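I got to Skerbridge on Fri 26 July with a notebook, a bad cup of gas station coffee and a head full of questions about job losses. The company I'd come to see is called Zovitz, and it runs the kitchens for a string of cafeterias, 340 people on the payroll at last count. For the past year or so it's been teaching robot arms to do the clearing, wiping and putting away that eats up the end of every shift.

Most of the teaching happens on a computer. I hadn't expected that at all! I'd pictured a big noisy hall, and what I got was a long room with carpet and five people in headphones, trying out moves in a simulated kitchen before any machine on the cafeteria floor gets to make them. They call the program Drokik, and they talk about it the way my uncle talks about his truck (fondly, with some swearing).

Take a bowl and a roll of paper sitting right next to each other. You or I would grab either one while thinking about lunch. For a gripper you have to settle where it comes in, how wide it opens, and what it does about the loose end of the paper.
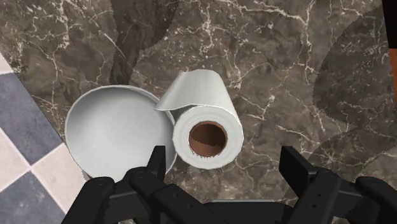

Zulkifli Jugah put in 35 years on dish rooms and prep counters before he moved upstairs to this job, and his back is very glad he did. He was let loose on the software with two weeks of training and a binder. What he does now is mostly argue with programmers about kitchens. They'd had the arm stacking things in an order no cook would ever use, he told me, and he made them start over. They did, too, which I think surprised him a little.

Downstairs it's more mixed. The late shift used to be six people and now it's four, and the two who left it went to mornings — same pay, but one of them has kids to get to school and isn't happy. The folks who stayed like getting out on time. They don't like waiting for a technician when an arm stops in the middle of a counter, and on the older units that still happens a couple of times a week.

Back upstairs, I asked to watch a whole counter's worth, and Jugah pulled his chair over so I could see. Plate, spoon, egg, spatula, salt shaker, all the little stuff that ends up spread across a work surface. The team ran 1469 practice rounds in July alone, and every one that goes wrong gets looked at by somebody who has cleaned a real kitchen. That was his rule, and he's proud of it.
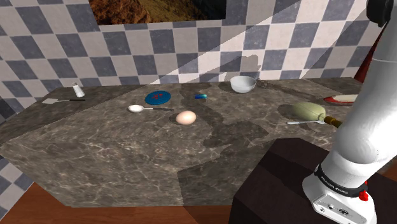

Tambunan wasn't buying all of it. Fine, let the thing put the forks away, but who gets the hours it saves? The late crew had asked for that in writing back in the spring and were still waiting for a page they could hold in their hands.

I took that question to the front office before I left. They told me 300 of those saved hours are set aside for paid training this year, and that anybody downstairs can apply — no computer background needed. The sign-up sheet was on the wall by the time clock when I walked out, with nine names on it and a pen hanging off a piece of string.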